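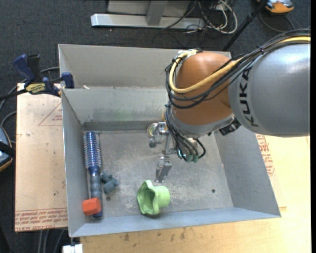 The bin, near compartment

Fathima Khondokar
September 2024

Hello all! We've inherited a big grey sheet-metal bin at our repair workshop in Hernstead and I'm thrilled with it. It has two compartments with a divider between them, and we keep loose odds and ends in the deeper one. The floor has got into a bit of a state though – whitish scratches all over, dusty marks, and a faint green smudge low down on the back wall that I'd love to shift. How would you clean it without making the scratches worse? And is it worth painting the inside? I've got a free afternoon and plenty of rags!

Cadi Jarman

Oh, I love a metal bin, they go on for ever if you're kind to them! Take everything out first and go over it dry with a soft brush, and get right along the foot of the divider, where little scraps always collect (mine is full of paper corners every single time). Then warm water with a small squirt of washing-up liquid, on a cloth that's been well wrung out. You don't want water sitting in the seams. Dry it straight away with an old towel and leave it open to the air overnight.

For the green smudge, try the soapy cloth first and give it a good few minutes. If it's paint or crayon that may not be enough, so dab on a little white spirit, somewhere out of the way to start with, and open a window. I had a blue streak on mine for 13 years and it came off in one go, I was so pleased I rang my sister!

Please don't use a wire brush. If the metal is galvanised you'll take the coating off and then you really will have rust to worry about.

Brayan Castaño

Just paint it. Looks great in yellow

Benedek Dobos

Lovely bin! I agree with Cadi on the cleaning but I'd leave the paint in the tin. I painted the inside of ours at Ponach in July, 2 coats, all properly primed, and it looked wonderful for about a fortnight. Then the bits we drop in started chipping it and we were picking flakes out of everything.

What has worked much better is a rubber mat on the floor of the deep side. Measure the bottom and not the top, as yours has a sloping wall on the left and you'll end up with a mat that curls up the side (ask me how I know). Cut it slightly small so you can lift it out and shake it. It's so much quieter too when you drop things in!

As for the scratches, rub a fingertip over them. If they're only on the surface, a good wash will fade them a bit, and if you want to go further use 400 grit wet-and-dry very lightly, but only on bare steel, and wipe a thin film of oil over it afterwards. I'd live with them myself. Do tell us how the green mark gets on.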